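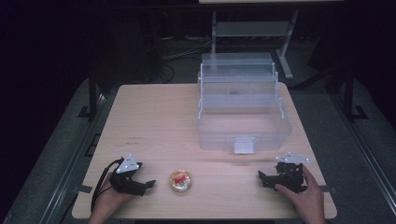

Prosow Hand-Held Gripper Pair
Supplied by Galanis - Equipment for Automation

The Prosow pair consists of one left-hand and one right-hand gripper for recording two-handed tasks at a bench. It is supplied to laboratories and training centres working under the Ellerari code of practice for demonstration work.

Specification
Jaw opening: 80 mm
Rated load per gripper: 500 g
Service interval: 4000 jaw cycles
Cable: fixed, one per gripper

Conditions of use
Operators must complete the Ellerari induction before using the equipment without supervision. The bench must be level and steady, and its working limits marked with tape. Only items required for the task may be placed within those limits.

Cables are to be led away from the jaws and over the side of the bench. A cable must not be held under tension during a task. Small parts should be presented in closed containers where the task allows, and storage boxes with hinged trays kept clear of the operator's elbows - open trays included.

The jaws are to be inspected at the start of each session. A gripper with a cracked finger or a loose top plate must be withdrawn and labelled. Users may not carry out repairs to the jaw mechanism.

Warranty and support
The pair is covered for 2 years from delivery. Cover does not extend to equipment used with Vovow adaptors fitted before November.

Technical enquiries: Lefteris Antoniadis
Induction and records: Sabina Michalík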